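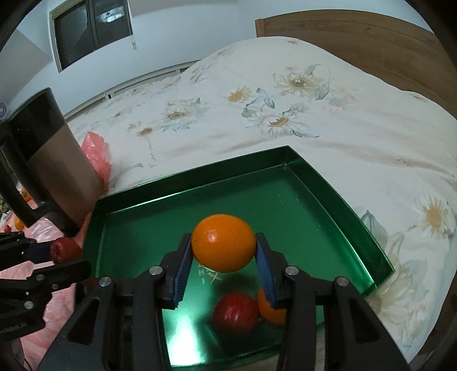
柿とりんごを同じトレーに入れておいても大丈夫?

Bhupendra Shakya
こんにちは!最近、果物を緑色の金属っぽいトレーにまとめて置くようにしたんです。縁が立っているので転がり落ちないし、オレンジと赤が緑に映えて、見るたびちょっとうれしい(笑)。オレンジ色のと、りんごみたいな赤いのを一緒に入れてます。でも職場の人に「りんごは他の果物と離したほうがいいよ」と言われて急に不安に…。オレンジ色のほうが柿でもみかんでも同じですか?あと、トレーの底に直接置いて平気でしょうか。

Koppelの母
りんごはエチレンガスを出すので、柿と一緒だと柿がどんどん柔らかくなりますよ〜。うちは10月に義実家から箱で届くんですが、前にりんごと並べておいたらとろとろになって、スプーンで食べました(それはそれでおいしかった!)。固めが好きなら別々に。りんごはポリ袋に入れて口をしばって冷蔵庫の野菜室、これで私はだいぶ持ってます。みかんは柿ほど変わらない気がするけど、傷むときは触れているところからカビが来るので、くっつけないで並べるのがおすすめです。

enari88
2、3日で食べるなら気にしなくていいと思う。うちはずっと一緒。

Karkov
底のことですが、金属だと水気が残りやすいので、洗った果物はよく拭いてから。私はキッチンペーパーを1枚敷いて、湿ったら替えてます。それと窓際は避けたほうがいいです。つるつるのトレーは日が当たると照り返しもあるし、けっこう熱くなります。傷のあるりんごはガスが多めに出るらしいので、先に食べちゃってください。

Bhupendra Shakya
皆さんありがとうございます!とりあえずりんごは袋に入れて野菜室に移しますね。とろとろの柿もちょっと気になるので、一個だけりんごの隣に残してみます。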